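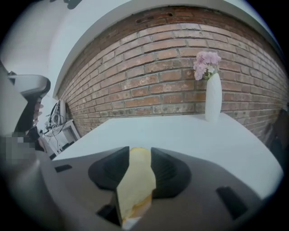 白色桌面、细高的白花瓶和一小束粉色的花,后面是裸露的红砖墙。

桌子擦干净以后,还该不该放东西

我租的房子里有一面没有抹灰的砖墙,墙前放一张白桌子。桌子用了四年,前三年它从来没有空过。账单、药盒、充电线、没拆的快递、拆了没扔的快递,都在上面。吃饭的时候把东西往里推一推,腾出两个盘子的位置,吃完再让它们流回来。去年三月我把桌子清空了一次,之后一直维持到现在。这篇文章想谈的就是这件事,以及我对几种流行说法的不同意见。

先说我的看法:家里至少应该有一个平面是空的,上面最多放一样没有用处的东西。我选的是花瓶。

现在讲收纳的文章很多,大多数在教人怎么把东西放进盒子里。我照着做过。我在Kidville商场楼下的家居店买过一套Oltmanns的分格盒,大小六个,连盖子一共452元。盒子质量不差,到今天也没有坏。可是买回来以后,桌上的东西变成了桌上的盒子,盒子里的东西我反而不看了。有一张水费单在第二个盒子里躺了两个月,等我找到的时候已经产生了滞纳金。盒子让乱的东西看起来整齐,桌面还是一样满。擦桌子要先搬六个盒子,比以前搬散的东西还重,所以擦得更少。

后来我把盒子都收进柜子,桌上的东西一件一件处理。处理的办法很笨:拿起来,问它今天用不用。今天不用的,离开桌子。放去哪里可以慢慢想,但不能放回来。第一天花了一个下午,扔掉的大概占一半,剩下的有抽屉的进抽屉,没有抽屉的先放在一个纸箱里。纸箱在门口放了三个星期,里面的东西我只取过两次。

有朋友看了以后说,这样太冷清,像没有人住。这种意见我听过不止一次,也认真想过。我承认,一张完全空的白桌子确实不好看,晚上开了灯尤其明显,反光,显得硬。砖墙又很重,颜色深浅不一,有些砖发白,有些缺了角,墙本身已经很吵了。前面再空无一物,人坐在那里会觉得缺点什么。所以我买了一个白花瓶,放在靠墙的位置,插几枝粉色的花。花不贵,楼下早市上的,挑花头大一点、带几片叶子的,一束能放一个星期。

花瓶放上去以后,桌子就不像没人用的了。我觉得原因在于它很窄,占的地方小,擦桌子时一只手就能拿开。这是我给桌面物品定的唯一标准:一只手能不能拿走。烛台、果盘、相框、茶具托盘,都好看,但加在一起就不是一只手的事了。一样东西好不好看可以商量,挪起来麻不麻烦没法商量,每天都要挪。

再说擦桌子。很多人把清洁当成周末的大工程,平时不碰,到了日子戴上手套,拿出三种喷剂,从头做到尾。我家以前也这样,结果是周末过得很累,平时又看不下去。Dimus出过一种桌面清洁喷雾,我买过两瓶,对付油渍可以,但每次喷完还要用清水再过一遍,不然桌面发黏。一瓶用完以后我没有再买。白桌子上的脏东西,大部分是灰、水印和吃饭时掉的碎屑,一块湿布就够了。真正难擦的是咖啡杯底下那一圈,而那一圈难擦,是因为放了一夜。

所以我主张每天擦,擦得随便一点。晚上洗完碗,布拧干,从靠墙的那一边往外擦,花瓶拿起来,擦过它站的地方,再放回去。碎屑收到桌边,用手接住。整个过程不到一分钟。白色桌面的好处在这时候才显出来,哪里脏一眼就看得到,不用凭感觉。买桌子的时候,店里的人劝我选深色的,说耐脏。我现在的看法是,耐脏这个词应该理解为看不出脏,脏还在那里。厨房和吃饭的地方,我宁可看得见。

白桌子也有它的麻烦,这里不替它隐瞒。咖喱、酱油、红油,掉上去几分钟不管就会留印子。笔迹也不好去。桌角有一块我一直没有弄干净的淡黄色,来历已经记不清了。介意这种痕迹的人,买白桌子会很辛苦。我不太介意,一张每天在用的桌子有几处痕迹是正常的。

墙也值得说几句。砖墙好看,拍照的人都喜欢,住在里面的人知道它掉粉。旧砖表面酥,手一摸就有红色的末子,天气干的时候,靠墙那一条桌面上每天都有薄薄一层。我问过装修队,刷一遍透明的封墙漆,材料加人工报价1,156元。隔壁单元有一家刷了,效果是好的,灰少了很多,但墙面多了一层亮,看着像照片上的砖。我最后没有刷,只把桌子往外移了一掌宽,灰就落在地上,扫地时一起扫掉。省下来的钱不是重点,我只是觉得每天多扫一下不算什么负担。如果家里有孩子或者有人咳嗽,我会建议刷,这一点上不必跟我学。

花钱的事也可以算一算。桌子是Enier的,当时打折,531元。花瓶很便宜,价钱忘了。花一年下来要300多元,家里人认为这是浪费。这个说法我不完全同意。那套盒子比一年的花钱还贵,没有人说它浪费,因为它看上去有用。我们对有用的东西太宽容,对没用的东西又太严格,家里的平面就是这样一点一点被占满的。每样东西进门的时候都有理由,放在一起就没有地方吃饭了。

也有人问,空着的桌子到底拿来做什么。我的回答是什么都可以做。早上吃早饭,白天摊开图纸,晚上包饺子,不用先收拾二十分钟。以前想在家里做点事,光是清出一块地方就已经没了兴致,最后坐到沙发上看手机。桌子空着,事情就容易开始。做完以后把用过的东西带走,这个习惯比收拾本身难养成,我花了大约两个月,中间反复过几次。最容易失守的是进门的时候,钥匙和信件顺手就放上去了。后来在门边钉了一块小搁板,情况才好转。

小房子的人可能会说,自己只有一张桌子,吃饭、工作、孩子写作业全在上面,不可能空。我理解,我住的也不大。但我认为越是只有一张桌子,越应该让它每天至少空一次。不需要全天空着,睡觉之前空就行。作业本回书包,电脑合上放到架子上,碗进水池。第二天早上走过来,看到的是一张干净的桌面和一瓶花,这一天开头会顺一些。

至于花瓶里放什么,没有讲究。冬天花贵,我放过几根从楼下捡的枯枝,也不难看。有两个星期什么都没插,空瓶子立在那里,也可以。水要两三天换一次,夏天每天换,换水的时候把花茎底部剪掉一小截。瓶口窄的花瓶不好洗,里面会结一层滑的东西,倒一点生米和水进去摇一摇,能洗掉大半。我下次换花瓶的话,会买口稍微宽一点的。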